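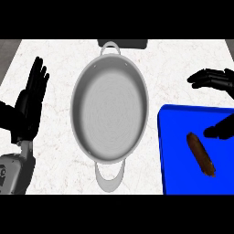 Side two of an LP runs slow, side one is fine

Posted in Turntables and Vinyl

Lindel
I have a secondhand disco LP, mid-eighties pressing, bought in June. Side one plays at the right pitch. Side two sounds flat, most obviously on the horns in the last track. I checked against a download of the same album and the last track comes out 4 seconds longer on my deck. The deck is belt drive, 18 years old, original belt as far as I know. Stylus is fairly new. Is this the pressing or the turntable?

3 replies

Trivico
Belt. Replace it.

Nakamura
Measure before buying anything. Find a test record with a 1000 Hz tone, or use a printed strobe disc under a mains lamp. Take a reading at the outer edge and another near the label, with the stylus down both times. A worn belt normally affects both sides of a record equally, so if the two readings match and are correct, the deck is not the cause.

Also time the first track on side one against the download. You say it is fine, but a small error is hard to hear on drums and easy to hear on held brass notes. If side one is slow by the same percentage, clean the belt and the motor pulley with isopropyl alcohol, let them dry and measure again.

If only side two is out, suspect the cut. Some sides were mastered from a tape machine running slightly off speed, and the download may come from a corrected transfer. Compare the matrix numbers in the run-out with other copies.

Trivico
Fair enough, but a belt that age wants changing anyway. Mine went at 26 months on a cheap deck. Let the platter run for ten minutes before you time anything.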